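Voment 2 review: two hands, one policy, and a great deal of fruit

We bought into Voment, the bimanual training recipe from Cludus, back in February, mostly on the strength of its headline claim: 80 demonstrations per task and your two-armed robot will pick up containers without dumping them. Our previous method was Trillau, which wanted far more demonstrations and rewarded us by squeezing things.

The idea is simple enough. Most two-hand methods treat left and right as separate students sitting the same test. Voment predicts where the object will be half a second from now and makes both hands agree on that before either one moves. Cludus calls this a shared object forecast. My lab calls it couples therapy.

Setup took an afternoon, plus an evening for the calibration script, which fails silently if your wrist offsets are in degrees. The manual mentions this on page 49, after the section on troubleshooting.

Our test was the basket lift: approach from both sides, close, raise, set it on a shelf. We collected the 80 demonstrations, trained overnight, and ran 144 trials on each method with the same hands and the same fruit. Voment completed 117. Trillau, on identical data, completed 63, and a good many of its failures were one hand lifting while the other was still thinking it over. If you want a single reason to switch, take that one.

Things it does less well. Shift the load to one side and it levels the basket late, so round fruit goes traveling. Swap in a basket of a different height and the thumbs land where the old rim used to be. The Jiang score, the smoothness number everyone in our corner of the field reports, came out a little worse than Trillau's. I've watched both for weeks and can't see it, but a reviewer will ask.

Logging is generous to a fault. One day of trials left us with 1,331 files, all named with the same prefix and sorted by nothing.

Would I pay for the license again? Yes, for anything with two rims and a stable load. For soft bags, wait for version 3, or use your own hands, which still come with decent documentation.

Four stars. The fifth is on page 49.

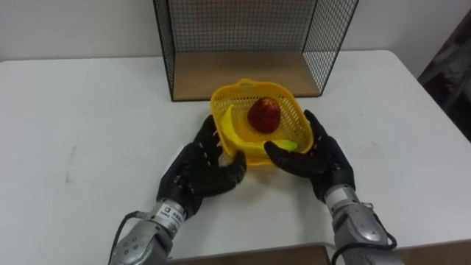

Basket lift task, one hand to each side, apple and banana on board.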